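Boletín Sternavico · Casa y taller

¿Ya lavan la ropa? Todavía no, pero casi (o casi casi)

Última actualización: viernes, 17:37
Imprimir | Enviar por correo electrónico

Vuelve la pregunta de siempre. Robots y coladas. Va rápido, que cerramos en un rato.

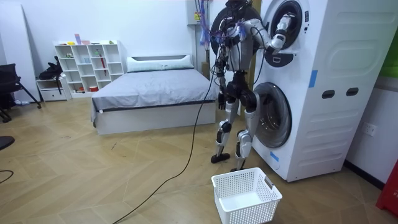 Un lector nos escribe que lleva años oyendo que el robot doméstico llega el año que viene, y que a él lo de doblar camisetas le da igual: lo que quiere es que alguien vacíe la secadora antes de que se arrugue todo. Dice también que no piensa comprar nada que necesite más atención que la propia colada. Dos quejas bastante justas. Vamos por partes.

Vaciar la secadora. Parece la tarea más tonta de la casa. Meter la mano por el hueco redondo, agarrar, sacar, soltar en el cesto. Para una persona, un minuto y pensando en otra cosa. Para una máquina es un problema feo: el tambor es hondo, está oscuro, y la ropa no tiene forma. Una caja siempre es una caja. Una sábana es cada vez una cosa distinta, y encima se enrolla con una funda y se lleva tres calcetines dentro.

Si la secadora va montada encima de la lavadora, peor. El brazo tiene que subir, doblarse y entrar sin pegarse con el borde. Y luego todo al revés, cargado, hasta un cesto que está en el suelo. Agacharse con peso en una mano y sin irse de bruces: eso en un humanoide con piernas sigue siendo cosa seria. Con ruedas es más fácil, hasta que aparece un escalón o una alfombra.

En Riltum, que llevan tiempo con esto, nos pasaron sus números del último ensayo. Vaciado de tambor con carga mixta: 37 intentos, 17 completos sin ayuda. Completo quiere decir tambor vacío y todo en el cesto, nada por el suelo. En el resto hubo de todo. Calcetín pegado al fondo (el clásico), prenda enganchada en la goma, cesto fuera de alcance. En 2 de los intentos hubo que parar la máquina a mano. No es para tirar cohetes. Pero en el boletín de septiembre hablábamos de toallas sueltas, una a una, colocadas encima de una mesa, y esto ya es otra liga.

Ojo con el tiempo, eso sí. Lento. Muy lento. Con la colada entera te da para hacerte la cena y recoger la cocina. Hay quien dice que no importa, que si lo hace de noche qué más da. Puede ser. A mí un aparato de ese peso dando vueltas por el pasillo a las 4 de la mañana no me deja dormir, pero bueno, cada cual.

Cables. Otra cosa que se comenta poco en los vídeos bonitos. Mucho equipo de laboratorio trabaja todavía enchufado, y un cable por el suelo en un piso normal es un tropiezo seguro. Con batería se arregla una parte y se complica otra: más peso, menos rato de trabajo, y un sitio donde cargar. ¿En qué piso sobra ese sitio? En el mío no cabe ni el tendedero.

Y el taller, ¿qué? Pues mejor, como siempre. Aubert tiene desde la primavera un brazo fijo pasando piezas de la cubeta a la bandeja de lavado y ahí la cuenta sale. Misma pieza, misma altura, misma luz. Nadie deja una mochila en medio. Cuando les cambiaron el modelo de bandeja hubo que parar una tarde entera para reajustar, y esa tarde nos la contaron con bastante menos alegría que lo demás. Aun así repetirían, dicen. En el turno de tarde ya ni lo miran.

La diferencia está ahí más que en los motores. En el taller se prepara el sitio para la máquina. En casa queremos que la máquina se apañe con lo que hay, o sea con la puerta a medio abrir, el cesto donde cayó y el jersey de lana que NO podía ir a la secadora. Separar la ropa delicada, por cierto, ni lo han intentado en Riltum. Preguntamos. Nos dijeron que más adelante.

Lo que sí vemos cerca, por orden de cuánto nos fiamos:

- Pasar ropa de la lavadora a la secadora con alguien en casa. Con fallos, pero cerca.
- Llevar el cesto lleno de una habitación a otra. En plano, sí. Escaleras no.
- Vaciar el tambor entero sin vigilancia. A medias, ver números de arriba.
- Doblar. Toallas sí, camisetas según el día, sábana bajera ajustable olvídate. (Tampoco la sé doblar yo.)

Precio: no hay. Quien os dé una cifra hoy para un humanoide que haga la colada en un piso se la está inventando. Preguntad mejor por el mantenimiento, quién viene cuando se estropea y cuánto tarda en venir. Con la lavadora al menos hay un técnico en el barrio.

Y para el lector de la secadora: mientras tanto, el aviso de fin de ciclo en el movil y levantarse del sofá. Lo sentimos. Si algún lector ha probado un aparato de estos en su casa, en su casa de verdad y no en una feria, que nos escriba, que lo sacamos en el próximo número. Nos interesan sobre todo los pisos pequeños y las lavanderías de comunidad, que de eso no tenemos casi nada.

Queda pendiente lo del lavavajillas de Prirnunham, que nos prometieron datos y no han llegado a tiempo para el cierre. Vasos y cubiertos, parece que bien; las sartenes no tanto. Lo contamos en cuanto haya algo por escritto.

También en este boletín
Toallas sobre la mesa: lo que vimos en septiembre
Brazo fijo o brazo con ruedas para un taller pequeño
Aubert cambia de bandeja y pierde una tarde
Aspiradores y alfombras de pelo largo, segunda parte
Cartas de los lectores: la plancha, esa olvidada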